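Worura two-arm cell: set-up and care guide
Section 4. Cables, sheeting and the first grip check

I've set this cell up enough times to have opinions, so forgive me if I go on a bit. Do this section after the arms are bolted down and homed (Section 3), and before you load any of the Furberg grip programs. Leave yourself 30 minutes, more if it's your first go.

You will need: the long hex key from the Trurnell kit, a roll of soft hook-and-loop ties, a lint-free cloth, and black sheeting wide enough to spread well past the reach of both arms.

4.1 Laying the sheeting

1. Press the stop button and wait for the arms to settle.
2. Spread the sheeting over the floor and anything low that the arms can reach.
3. Push the big folds outward with your foot. It'll never lie flat and it doesn't need to, so don't waste your morning on it!
4. Tape the outer edges only. Tape near the middle comes loose and ends up on a finger pad.

Caution: keep the sheeting out of the elbow joints. Move each arm through its range by hand once, slowly, and watch for plastic getting drawn in.

4.2 Running the gripper cables
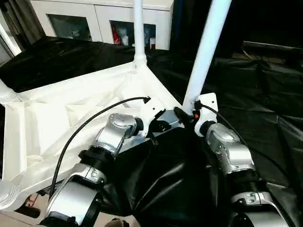

Cable slack is the thing I get asked about more than anything else in this guide. Too tight and the plug works itself out at full stretch; too loose and the cable catches on whatever you're gripping. Start at the shoulder and work toward the wrist. On the left side you want one easy arc coming over from the top of the shoulder and then following the arm down, and on the right the cable runs down alongside the arm to the sheeting. Check the ribbed black sections on the arms while you're there — run a finger around the ridges and feel for splits.

5. Seat each plug until it clicks, then tug it gently.
6. Fit your ties loosely. You should be able to slide a pencil under each one.
7. Bend both wrists all the way each way and look again at the slack.

Note: Kevser Kahraman, who wrote the first version of this guide, liked an extra tie at the elbow. I've dropped it. If your cell already has one and it isn't rubbing, leave it alone.

4.3 The grip check

8. Wipe the finger pads with the dry cloth. No solvent, please.
9. Stand the test piece between the arms. Any light, stiff frame with upright legs will do.
10. Release the stop and run program 832 at the slowest speed.
11. Let both grippers come in, and keep a hand on the stop button the whole time.

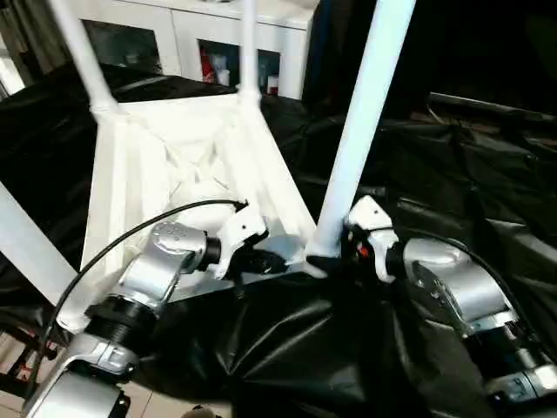 Right gripper closed on the base of an upright, with the cables looped over both arms.

12. Push the frame lightly from the side. If it slides in the fingers, open up, clean the pads again and repeat from step 10.
13. Write the cycle counter reading in the Sarıgül logbook. Mine said 2,644 when I changed the pads last November, and they still had some life left in them.

If you get a grip fault on one side only, swap the 2 gripper cables over and rerun step 10. When the fault moves with the cable, replace the cable. When it stays put, go to Section 7.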